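Visit to the Hadero open day, 12th November

I went to Hadero with one simple question: can a machine fold my laundry yet? I paid 2 dollars for the entrance and stayed the whole afternoon. The part on household chores was upstairs, and it was there I spent the most time.

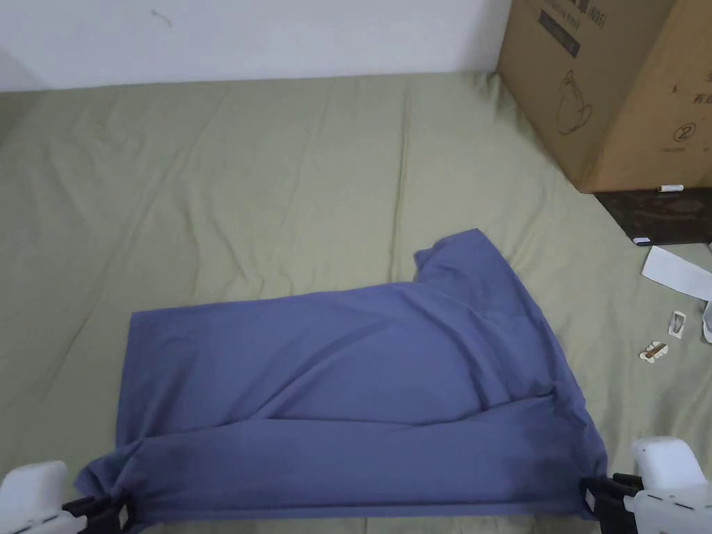 For me, folding is the hardest of all the chores, harder than washing dishes. A plate keeps its shape. A cloth has a new shape every time you touch it, and I think 500 shirts are not enough to learn from. The guide from Temden told us she expects useful machines in 20 years. I had hoped to hear a smaller number.

Beds are also difficult, as the cloth is large and the far side is a long way to reach.

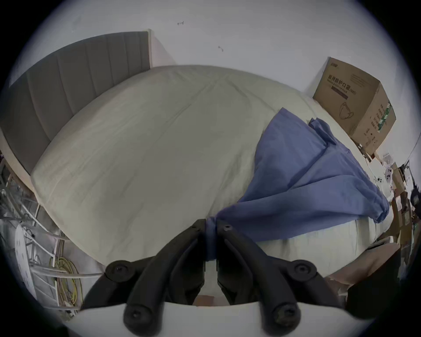
Deirdre Sheehan wrote to me afterward that she would be content with a machine which only matches socks. I would buy that one too, if it is not too loud for a small apartment.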